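Correa hand gripper
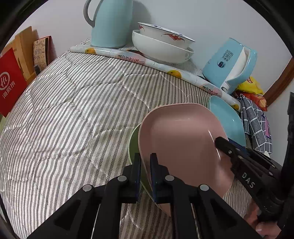 Overview

The Correa is a two-jaw mechanical gripper carried in the hand and used in pairs, one to each side of the operator. It was laid out by Valentin Millet at the Skerkham workshop and is used mainly for recording household handling tasks, such as separating and stacking plates on a cloth-covered table. A camera on the tool looks forward over the jaws. The recordings are later used to train robot arms fitted with the same jaws.

A working set consists of 3 grippers, two in use and one spare. This article covers the set kept at Prurkville, which differs from the Stidov set in its handle and its pad material.

Linkage

Each jaw is carried on a black linkage with an outer and an inner link on each side. The outer links are broad and angled, with triangular recesses. The inner links stand more upright and keep the pads facing each other as the jaws close. Round silver-gray caps cover the main pivots.

The pads are narrow and black, with a dark blue tint low on the inner surface. A plate is normally taken by its rim, with one finger on either side of the edge. Glossy tableware is harder on the pads than cloth or paper goods, and a pad that has picked up grease will let a tilted plate turn in the jaws.

Setup

The jaws are closed by hand and checked for an even meeting line along the full height of the pads. If one pad leads the other, the pivot on that side is loosened, the link is reseated and the pivot is tightened again. The jaws are then opened fully and the reading is stored as the open position. On the Prurkville set the stored value is 641 for the left gripper. The right gripper is set separately – its value is not interchangeable with the left.

The camera is aligned last. Both pads must appear at the bottom of the view, with the work surface visible between and beyond them.

Maintenance

Pads are wiped before each session and replaced in pairs after 140 sessions, or sooner if an edge lifts. The fastener near the fingertip is checked at the same time. Pivots are cleaned with a dry brush; oil is not used, as it travels down the links to the pads.

Repairs

The most common fault is play in an outer joint, felt as a click when the jaws change direction. The cap is removed, the pin is drawn and a new bushing is pressed in. The open position has to be stored again afterward. The left gripper of the Prurkville set was rebuilt in this way in June, at 3,388 recorded closures.

See also

Stidov handle
Pad materials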